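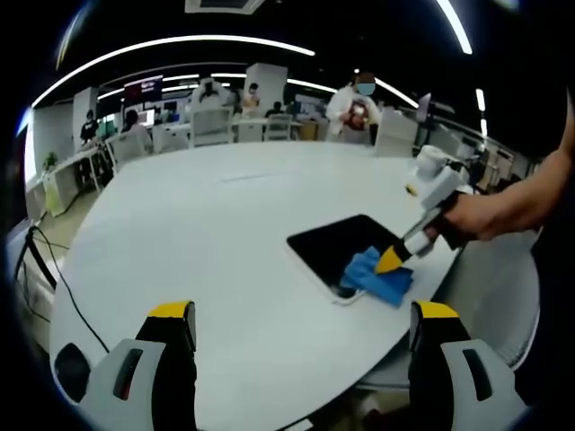 4. Wiping down the round table

By Notburga Imhof
Mar 6, 2019
5 min read
3 shares | 2 comments

This section covers the big white table on the office floor and whatever flat black item happens to be living on it. Small desks are in section 3. The kitchen has a section to itself, and deserves it.

The table is a Tinon. It came from Riihimäki with a care leaflet, which went missing in November, so what follows is the leaflet as remembered by three people, plus what we have learned by doing it wrong. White was chosen because it looks clean. It does, for most of a morning.

You will need

- one blue cloth from the drawer marked CLOTHS
- one dry cloth from the same drawer
- the Huva spray bottle, filled to the line
- a clear table, or a loud enough voice to obtain one

Blue cloths are for tables and anything with a screen. Pink cloths are for the sink. A pink cloth that has been rinsed very thoroughly is still a pink cloth.

4.1 Before you start

1. Ask anyone with a laptop on the table to move it. Give them a minute. They will say they are just finishing something.

2. Take cups to the kitchen. If a cup is still half full and its owner can't be found, it goes too.

3. Put loose papers in the tray by the printer in room 509. Don't stack them by size to be helpful. Fabian Lüthi had his in an order.

4. Push the chairs in until the backs nearly touch the edge, then pull out the one where you intend to begin. You'll come back to this chair at the end.

5. Leave tablets, black pads and similar flat objects on the table for now. They are dealt with first and in place, which saves carrying them about and putting them down on something wet.

CAUTION: Unplug anything that is charging before you bring a cloth near it. Move the cable off the table altogether. A cable draped over the edge will be caught by a sleeve.

4.2 The flat black things

1. Check whether the item is a tablet or only a pad. Press the side. If it lights up, it's a tablet, and you should lock it again before you lean on it and send somebody a message.

2. Spray the cloth twice, away from the table. Never spray the item.

3. Lay the cloth loosely over one corner. It needn't be folded. Vinzenz Kaufmann folds his into quarters and gets the same result in more time.

4. Press lightly and draw the cloth along the nearest side, then work across in strips. Overlap the strips a little.

5. Do the border separately. Crumbs collect where the surface meets the rim, and a straight wipe sails right over them.

6. Let the cloth run off the edge on to the table at the end of each strip. The table is going to be wiped anyway.

7. Go over it with the dry cloth. Look at it from low down, against the light. If you can see strips, repeat step 7. If you can see your own face looking annoyed, it's done.

8. Lift the item, wipe underneath, and put it back at whatever angle you found it. Some people line these up with the edge of the table. The table is round. Please don't ask them what they are lining it up with.

NOTE: One corner at a time is enough pressure. If the item starts to slide, hold the opposite side still.

4.3 The table top

1. Refold or turn the cloth so that a clean part faces down. Spray again if it has dried out.

2. Start at the chair you pulled out and wipe the rim first, in a band as wide as your hand.

3. Walk round. Do not attempt to reach across. The middle is further away than it looks, and the last person to try ended up lying on it during a client visit.

4. When you are back at the first chair, wipe inwards from the rim towards the middle, again walking round.

5. For ink, put a drop of spray directly on the mark, wait 90 seconds, then wipe. For marker, do the same and lower your expectations.

6. For tea rings, see ink.

7. Dry the whole top with the second cloth. Start where you started before.

CAUTION: No scouring pads, no melamine sponges, no scraping with a ruler. The dull patch facing the window was once a very small spot of glue.

4.4 Finishing

1. Push the last chair in.

2. Bring back the papers from 509.

3. Hang both cloths over the rail. Used cloths are washed together at 40, without softener, which leaves a film that you'll then spend section 4.2 removing.

4. Top up the bottle if it's below the line, and initial the sheet. Initial it once. Emil and Thaddäus Kaufmann should use first names, as the sheet can't tell E from T in either hand.

How often

Daily for the top, and twice if there has been cake. Flat black things get done every time the table does. The underside is wiped once a quarter, and the Skullwood stools from the corner can be done on the same day. Those are covered in section 5.

2 comments

Fabian Lüthi: Papers came back upside down. Otherwise fine.

Vinzenz Kaufmann: Quarters give you eight clean sides. I'm only mentioning it.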